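We use cookies to improve your experience on this site. Accept | Manage preferences

6/2/23
By Vsevolod Kobzar

Slept badly and was up before the birds. The knee is stiff again. I walked down to the Sutstead post office anyway and mailed the forms for the pension office, which cost more than I expected. The clerk asked if I wanted tracking. I said no and then worried about it the whole way home.

The swim is still on. Up to 100 people have signed up to cross the lake at Flindarlow, and I am number 19 on the list. I did 200 yards at the pool this afternoon without stopping, then another 200 with a lot of stopping. My breathing goes wrong on the left side. It always has. The lanes were busy and the water was colder than last week — I stayed in anyway. 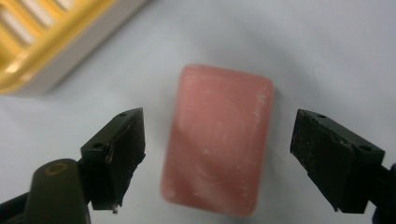 Kallberg called at dinner time. He wants to drive up the night before and stay over, and he wants me to find the room. I told him I would look at two places and call him back. One of them has no parking. He also wants to bring the dog, so that probably settles it.

Read a few pages of the lake book in bed last night and lost my place. It has a chapter on the winter of the big freeze, when they drove trucks across the ice in December. I would like to finish it before we go.
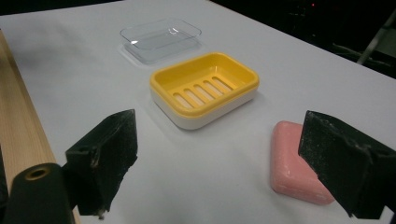

My swim bag needs sorting out. The goggles leak, the towel smells of chlorine, and the zipper is going. I would like a soap dish for the trip too, and I keep going back and forth between a clear plastic one and a yellow one with slots that sits in a white base. The yellow would be harder to leave behind in a rented bathroom. I have left plenty behind.

Ordered noodles from Rungrueang and ate them standing up. Must call about the room tomorrow.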